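Jemesier Playing Set for Ancient Board Games
User Manual, Section 4: Setting up the Race Game of Twenty Squares

Before you begin

The game in this section was played in Mesopotamia more than four thousand years ago. The complete rules did not survive. We follow the version which Areti Vlachopoulos prepared for our museum evenings, and in some points it is different from other modern versions. If your group already knows another version, please agree before the first throw which one you will use.

You need the board, fourteen pieces (seven light, seven dark) and the four pyramid dice from the small bag. The long sticks belong to the Egyptian game in Section 5. Do not mix them, they give different numbers.

Preparing the board

1. Unfold the board on a flat table. The fold must be completely open, otherwise the pieces slide to the middle.

2. Turn the board so that the large block of twelve squares is at your left hand and the small block of six squares is at your right hand. The narrow bridge of two squares joins them.

3. Find the five squares with the rosette. If you count fewer than five, the board is lying on the wrong side.

4. Each player takes the seven pieces of one color and keeps them beside the board. No piece starts on the squares.

Note: The board may smell of oil during the first days. Leave it open in a room with fresh air.

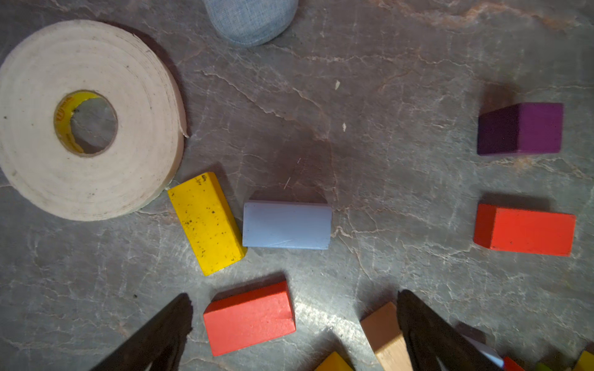
Kestness, Mar 31, 2022

Changes to this section from this date: step 7 is new, and the caution about the dice was moved here from the end of the manual. Owners of sets with a number lower than 269 have the old printed sheet and should use the text below in its place.

Playing the first round

5. Both players throw the four dice. Count only the dice which show a marked corner at the top. The result is between zero and 4. The higher result begins.

6. Bring a piece onto the board with your throw. You enter on your own side of the large block and move toward its outer end. There you turn into the middle row, which both players share.

7. If your throw is zero, you do not move and the other player throws. In the old sheet it was permitted to throw again. Bautista Figueroa tested both ways with school classes, and with the old rule some games did not finish in one lesson.

8. When you land on a piece of the other player in the middle row, that piece goes back beside the board and must enter again. A piece on a rosette is safe.

9. When you land on a rosette, throw one more time.

10. A piece leaves the board only with the exact number. The first player with all seven pieces out is the winner.

Caution: The dice have sharp corners. They are not suitable for children younger than 5 years. Do not throw them on glass.

Note for teachers: plan 90 minutes for a class which has never seen the game, including the explanation. For a shorter lesson, play with five pieces for each side.

Missing parts

Single pieces and dice can be ordered from Flereck, our parts store. Write the set number and the color in your message. Questions about the rules are answered by Anum Jatoi, in English only.

Continue with Section 5, The Game of Thirty Squares.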